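Ticket: Gostell sorting, clutter trials
Status: open
Component: grasp selection, Flultier arm
Reported: August

Sort policy stalls on the mixed tray. Over 19 runs the arm hovered above the pile and timed out in 2 of them, both with cloth near the target. Planner log shows 1,000 grasp candidates sampled and all rejected on collision margin. 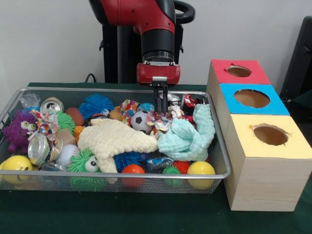
Tray view, gripper down in the pile. Cream and teal cloths both in the tray.

Checked first: joint limits, hand-eye calibration, gripper force. No fault found. The depth map over the knitted cloth is noisy, and the margin check treats the noise as solid.

Lowered the margin for fabric only. Hard items keep the old value - balls and cans were never the problem.
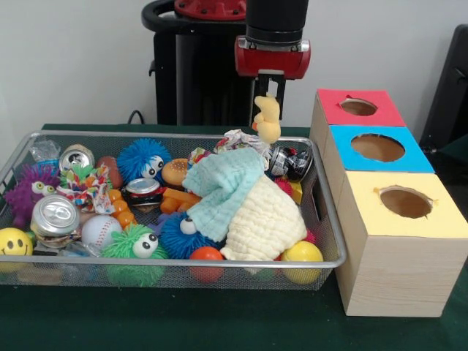

Small soft toys are scored as fabric under the new rule. Acceptable for now, but they need their own class before the Brimport comparison is repeated.

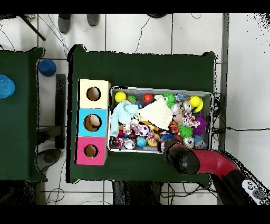

Overhead view, bin and the three target cubes.

Next: rerun with the Tuhumury segmenter, same seeds, old margin as control. Leave open until both sets are logged.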